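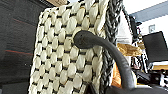

29 December 2020

Between the holidays I always want to put the house in order, and this year I started with the corner beside the sofa. For a long time it was the place where we put everything that had no place. Scarves, the charger of a phone we don't have anymore, the board games, one shoe. My husband called it "the market."

I bought the basket in August, in a shop in Clonholm that was closing. I went in only to look. The cream and black weave was what I liked first, because it reminded me of the baskets in my grandmother's house, though hers were much finer and you were not allowed to touch them. Mine is for touching. The strands are thick and flat, and the black lines run between the rows very evenly. The dark braid on the corner looks like a rope, and my son likes to move his finger up and down on it when he watches television.

About the handle I was not sure in the shop. It is dark gray and smooth, and I thought it would look too modern beside the weave. Kalkidan Shiferaw, my neighbor, told me to buy it anyway, and that I think too long about small things. She is right. Now I find the handle very comfortable, and I can pull the basket across the floor when I clean.

So, the work. I took everything out and put it on the carpet. I found 13 socks and not one of them had a friend. I found the letter from the school that I had asked them to send two times. I found also the blue blanket from my cousin Tolera Tamiru, which I believed we forgot in Evonside when we visited him. I wrote to him the same evening to say sorry, since I had made him search his whole apartment for it.

Then I vacuumed inside the basket. Crumbs go into the weave and they stay there. A soft dry brush helped more than the vacuum, and for the sticky places I used a cloth with a little warm water. I let it dry with the window open for the afternoon. I don't know if this is the correct method, but the color is still the same, so I am content.

Only blankets go in it from now on, and two cushions when guests come. The games went to the shelf in the hall. The socks I kept in a bag until New Year, in case the others come back.

Next I must do the kitchen drawers. I have been saying this since summer, and my mother asks me on the phone every week if they are finished.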